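FOR IMMEDIATE RELEASE
19/01/2019

Ilta Seed and Bulb opens its winter list, and I've written the whole thing myself again

Hello from the potting bench! I'm Oana Sima, I run Ilta, and every winter I get to send out one of these to say the new list is ready. It has 613 varieties this year, mostly old garden flowers, with a long run of sweet peas that got a bit out of hand (I blame the catalogs I read in bed when it's too cold to dig).

The one I most want to tell you about is Tsegaye. It's a tall, late sweet pea, a sort of washed lavender with a darker edge, and it came up by itself beside my compost bins. I nearly pulled it. I've grown it on every year after that and it keeps coming true, so now it gets a name and a packet. The scent is strong in the evening and hardly there at noon — I have no idea why, and I'd love to hear from anyone who does. 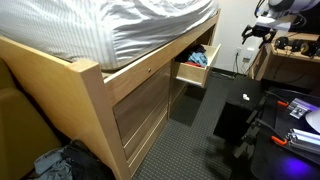

What else is new

Ganda is a climbing bean with scarlet flowers. You can eat the beans, and they're fine, but I grow it for the flowers and for the hummingbirds, who fight over it. Give it a pole taller than you think it needs.

Then there are the poppies. I've dropped the mixed packet and split it into single colors, after years of letters from people who only ever wanted the pale ones. You win! The pale ones have their own page now. Sow them on bare ground in February, right on top of snow if you've got it, and please don't cover them.

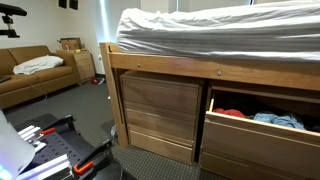

Wooden bed with drawers underneath, one pulled open.

We packed 3447 orders last season, which for a shop with 2 packing tables is plenty. Some 1561 of those had sweet peas in them, so I've grown a lot more seed this time. Tsegaye is still short, and I'm keeping it to one packet per order until I see how it goes.

Orders and the small print

Bulbs and tubers ship when the ground warms up where you live. Seed goes out right away, in plain paper packets with the sowing notes stamped on the back. Flostasex is doing our germination tests again, and the results are printed beside each variety, including the poor ones. My old larkspur did badly and I've marked it down to half price.
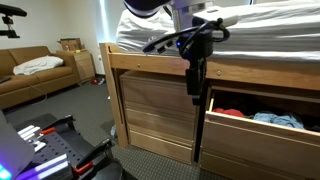
If you'd like a paper list, write and ask for one, and tell me what you grew last year. I read all the letters, though I'm slow to answer once the seedlings are up. Garden writers who want a packet of Tsegaye to try can have one while they last — just say where you garden and what your soil is like, so I know how it does away from my compost bins.

Press contact: Oana Sima, Ilta Seed and Bulb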